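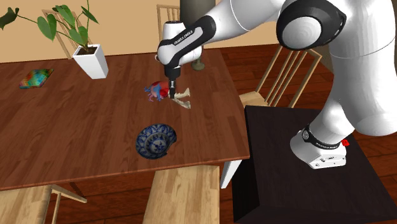
Ticket 2000-188
Product: Utico heated riding vest, with Alten inline controller
Status: Open, waiting on parts
Category: Electrical / intermittent

Reported: Vest cuts out on the highway after 8 minutes on the high setting. Controller LED goes from solid to off. Restarts if unplugged and plugged back in. Bike is stock apart from heated grips on the same accessory circuit.

Log

July – Asked for fuse rating and battery lead length. Customer is using the Geagea extension cable, not the supplied lead.

Reply – Supplied lead refitted. Same fault, same interval. Fuse not blown.

Grips switched off at the bar. Vest ran 119 minutes without a cutout. Grips back on, fault returned on the next ride.

Finding: voltage at the vest plug drops below the controller cutoff with both loads on. Controller is working as designed.

Action: run the vest direct to the battery with the Enmont fused harness. Do not fit a larger fuse to the accessory circuit. Route the lead clear of the seat hinge – the old one was pinched there and the outer sleeve is worn.

Harness on back order. Customer will ride with grips off until it ships. Vest not to be returned under warranty at this stage.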